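December, after supper

Floor has decided we eat too many things out of packets, so tonight I was put in charge of beans. Small reddish-brown ones, which she bought in a sack at Urner because the sack was cheaper per pound than the bag. A sack is always cheaper per pound. We still have rice from the last time this logic was applied.

The recipe came from Tiina Lahtinen, who writes everything down by weight and regards my measuring cup as a character flaw. So the scale came out from behind the blender, got a wipe, and went on the wooden table by the wall, where the light is decent.

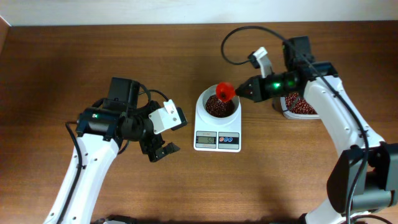 I have never trusted that scale. Put a bowl on it, press one button, and it forgets the bowl. Press the other one and it changes its mind about what country it lives in. I spent a good part of last winter baking in ounces when I thought I was baking in grams, and the bread from that period is best not discussed.

The bowl is the good white one, the last of the set from Prostow. I filled it too high, as usual, and chased beans across the floor for a while. Found one in my slipper at 8, along with a raisin I can't account for.

They're soaking now, in the big pot with the lid that doesn't fit. Tiina says overnight. Floor says overnight is for people without a pressure cooker, but she also says we're not buying a pressure cooker, so overnight it is.

Must remember: bay leaves, an onion, new batteries for the scale. Also somewhere to put the rest of the sack, which is currently blocking the broom closet.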